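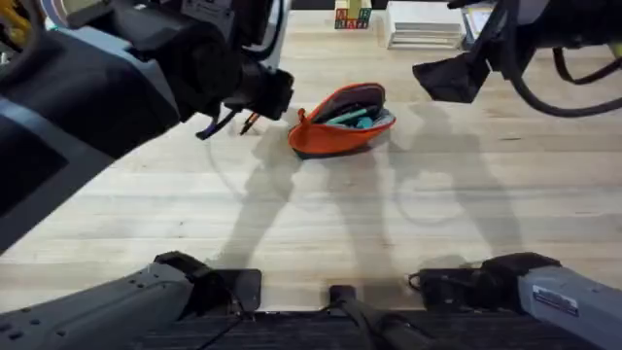
About Fullstead

Fullstead is a privately held product development company. It takes safety and outdoor equipment from a working prototype to a first production run, on behalf of inventors and small owner-operated businesses. The company was founded by Trudy Gilchrist and Ozan Dursun, who met while working on opposite sides of a licensing dispute over a folding marine ladder. It has been self-funded from the start and carries no outside equity.

What we do

Clients normally come to us with a prototype, a provisional patent application and no manufacturer. We review the design for tooling cost, prepare drawings and a bill of materials, and place the work with a contract manufacturer. Minimum first run is 200 units. Below that quantity the tooling cannot be amortised at a price most retailers will accept, and we will say so at the first meeting.

We do not file patents. Filing is referred to an independent attorney of the client's choosing. We do not take a share of intellectual property in lieu of fees, with one exception: the Steva licence, described below.

History

Our first client product was a throw-line housing, abandoned after 2 rounds of tooling when the moulded cap would not hold its thread. The second, the Steva signal panel, reached market and still accounts for a large part of annual revenue. Fullstead holds the licence jointly with its inventor, Sandro Parisi, under terms renewed each June.

The Indside workshop was added when outsourced sample work became the main cause of delay. It handles fit checks, labelling trials and short assembly runs. Moulding and textile work remain with outside suppliers.

People

Fullstead employs 27 staff.

Trudy Gilchrist — Managing Director. Contracts, licensing and client intake.
Ozan Dursun — Engineering Director. Design review and tooling.
Kam-wah Tam — Supply Manager. Supplier audits, freight and customs.
Ro-un Ahn — Workshop Lead, Indside. Samples and test fixtures.

Enquiries

New enquiries are reviewed every Wednesday. Send a one-page summary, the target retail price and the status of any patent filing. Please do not send prototypes until a confidentiality agreement has been signed by both parties; unsolicited parcels are returned at the sender's cost.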